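Speaker notes: "What the Board Is For"
Prillside Business Forum, 04/09/2021
Talk by Pallavi Sachdeva. 42 minutes if I don't wander. I will wander.

Opening

Thank Kaja Urbonaitė for the introduction. If she reads out the full bio, stand still and look humble. It was written for a grant application and makes me sound like a small country.

Start with the title. Eleven years on the board of Manole, a family wholesaler, and for the first two I believed my job was to nod. I nodded very well. Then we lost our biggest buyer, and it came out that the whole table had been nodding at the same time.

Pause. They may laugh. If not, carry on as if that was the sad part.

How boards get filled

Most family firms pick directors the way people pick pallbearers: who is available, who is strong, who would be hurt if we didn't ask. Manole had a brother-in-law, a retired banker, and me. I had been brought in for "fresh thinking" and was given the chair by the radiator.

Ask for hands: who here was interviewed for their board seat? Expect few. Don't gloat.

Mention Châu Đinh at Trunumar, who made every candidate spend a morning out in a shop before the first meeting. Two candidates dropped out. She called it the cheapest recruitment tool she ever had.
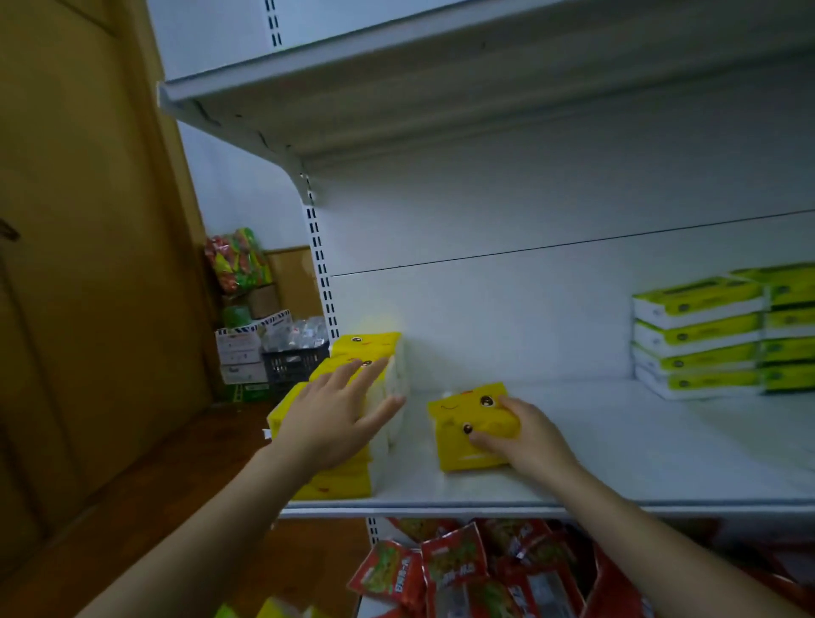
The 500 question

At Manole a director could approve spending up to 500 without asking anyone. That number was set in the founder's day and never looked at again. So we had grown adults signing off on envelopes and calling a full meeting for a printer.

Tell the printer story. Short version! The long version has Cosmin Ilie in it and he may be in the room.

Point to make: look at your limits every year. Put it in the calendar for March, when everyone is already cross about the accounts.

Papers nobody reads

Our longest board pack ran to 603 pages. I know because I carried it on a train. I asked the others which page had worried them most, and the retired banker said "the later ones."

We cut it to 3 items for decision, each with one page of plain words and the name of the person who would be blamed. Attendance went up. So did the quality of the arguing.

If the clicker has stopped working by now, go on without it. The slides are mostly for my comfort.
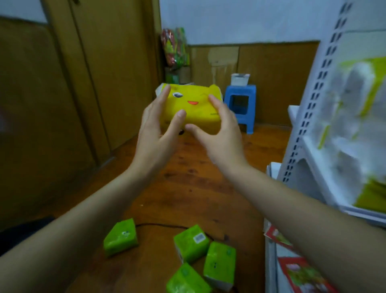 Back to the arguing, which I want to defend. Bogdan Văduva chaired us through the bad year and had one rule: whoever liked a plan most had to speak against it first. I hated this. I once had to make the case against my own proposal to buy Ditance, and by the time I sat down I had persuaded myself. We didn't buy it. I still sulk a little when the name comes up.

Say clearly that this takes a chair who can sit through silence. Bogdan could sit through anything. He had teenagers.

Leaving

Skip if short of time, but try not to.

Set your own end date when you join and tell somebody. I told the brother-in-law, who wrote it down and reminded me every year with what I felt was too much warmth.

Questions

Likely ones: pay for directors (yes, modest, in writing), cousins (case by case, never two at once), how to remove someone (lunch first, letter second).

If there are no questions, ask Kaja to ask the one we agreed on. Look surprised.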